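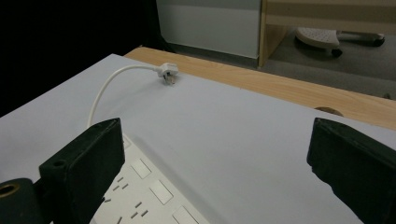 Gripper Bench Technician, part time
Jaltard, Fladstead workshop

Jaltard is looking for a technician to look after one hand-held gripper and the bench it is used at. The job is 13 hours a week, mornings, starting in May. You would report to Romana Kováčik.

The gripper is used for small jobs on household items, mostly plugs, cords and power strips. It gets used hard. Linkages work loose, finger pads wear, and the camera mount drifts. Your job is to catch this before a day of recordings is lost.

Regular duties:

Check the linkage joints and pad screws before the first session
Close the finger pads and see that they meet evenly
Clean the camera lens and check its angle against the setup sheet
Swap the pads after 600 grasps and log the change
Set out the plug, cord and power strip for each task

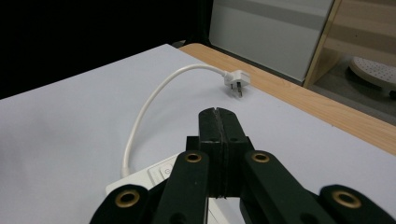

Repairs are done on site with hand tools. Most are short, but a full linkage rebuild takes 2 hours and has to be followed by a recalibration. Dušan Kollár does these now and will train you through your first few. Spare parts are kept at the bench, and you would reorder them.

You need experience with small mechanical assemblies and steady record keeping. A degree is not required. Programming is not part of the job. Applicants must be able to stand at a bench for most of a shift.

Pay is $800 every two weeks. Parking is free.

To apply, send a resume and a short note on something you have repaired to Noemi Strickland at the Fladstead office. Interviews include a short practical test with a set of worn finger pads.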